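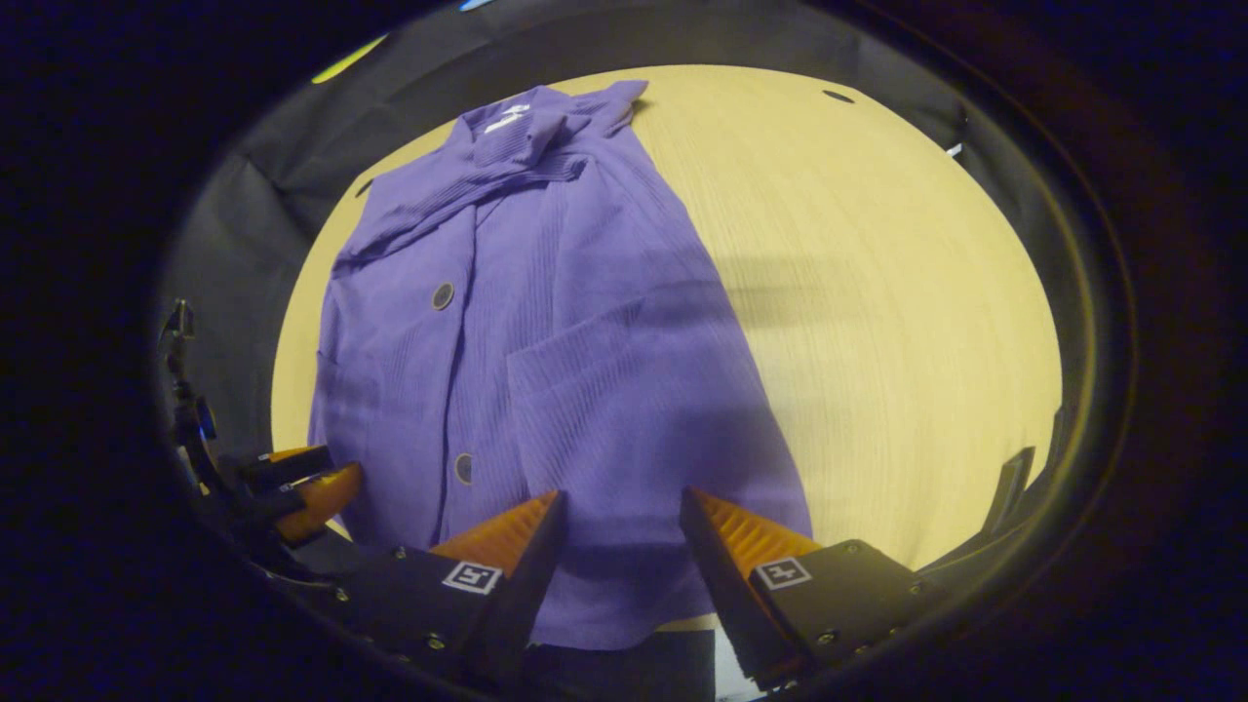
My mother ironed on the day after wash day and folded on the day after that, and she would no more have mixed the two up than she would have served soup after the pie. I have been thinking about her a good deal this spring, mostly while standing at a table with a shirt in front of me. The purple one with the fine ribs is my current teacher. It has dark round buttons down the front and a chest pocket, and it can look perfectly civilized on a hanger, but spread it out on a table and the collar bunches up and folds over on itself as though it were trying to hide its own label. I have a soft spot for it all the same. If I can get that collar to behave, I figure I can fold just about anything in the closet.

This all started in March, when I finally got around to the upstairs closet at the Satgate house. I had been putting it off since we moved in (longer ago than I care to admit), and when I opened the door to look for a suitcase, an avalanche of sweaters came down on my head. I sat right down on the floor and laughed, and then I called my friend Ruth Dunmore, because Ruth worked for years in the back room at Catterall, the old department store downtown, and if she ever owned a wrinkled blouse I have yet to see it.

Ruth came over with a coffee cake and her reading glasses and watched me fold one shirt. She didn't say a word the whole way through, which I knew was a bad sign. Then she shook it out and said, "Well, dear, you've folded the wrinkles in." And I had! I had been doing it in the air, you see, holding it up under my chin the way I always have, pinching the shoulders and flipping the sleeves back and hoping for the best. Ruth wouldn't hear of it. A shirt wants a table, she told me, and it wants your two hands going over it before you fold anything at all.

So I have been learning her way, and I'll put it down for anybody who would like to try it. Lay the shirt on its back first, front up, and fasten the top button, one in the middle and the bottom one. You don't need to do them all. Set the collar before anything else. I used to leave it for last and then wonder why the whole thing sat crooked. Run a thumb along under the collar, stand it up, turn it down again and press it flat with your palm. Then take hold of the bottom hem at both sides and give it a gentle tug toward you. It is surprising how much rumple goes out of a shirt with one tug. Ruth smooths the pocket from the bottom up, and I do it from the top down, and we have agreed to leave the matter there.

After that you turn it over, face down, and bring one side in toward the middle, with the sleeve laid straight down along the back. Then the other side. I fold the bottom up a third and then once more, and when you flip it over there is the collar looking up at you, neat as a pin. On a good day, anyway. Ribbed fabric has its own ideas. The little lines show you right away if you have gone off at a slant, so it's a fine thing to practice on, but it does spring back at the folds in a way that plain cotton never does for me. I let mine rest under a heavy book while I do the next one. A cookbook is just right.

I wrote a little about this in the spring letter for our Cluneo reading circle, and I was not prepared for the mail. Mirta Ojeda wrote to say she rolls everything, even dress shirts, and has since she was a girl. Lionel Whitlock sent a very long message in defense of hangers. He has 13 shirts, all of them on cedar hangers facing the same way, and I believe every word of it. I tried rolling for a week on Mirta's say-so. It was lovely for T-shirts and pajamas, and I have kept it up for those, but my collars came out looking like cabbage leaves.

I did buy one thing, and I'll confess to it. It's a Jalance folding board, one of those hinged contraptions, and I used it on maybe four shirts before it went behind the door. There is nothing wrong with it. It's quick, and if I had five children I would probably be singing its praises. I just found I missed the smoothing part. I like having the radio on and my hands on the cloth, and a cup of tea far enough off that I can't knock it over with a sleeve.

The closet is nearly done now. I counted what came out of it, purely out of curiosity, and it was 97 pieces of clothing, which shocked me, and I had thought I was a person who didn't own much. A good many of them went in bags to the church sale. The rest are in stacks on two shelves, shirts on the left and sweaters on the right, with the sweaters down low where they can't get at me again.

I still have the linen to do. Fitted sheets, heaven help me. Ruth says she has a method for those too and will come by when her knee is better, and I've promised to make the coffee cake this time.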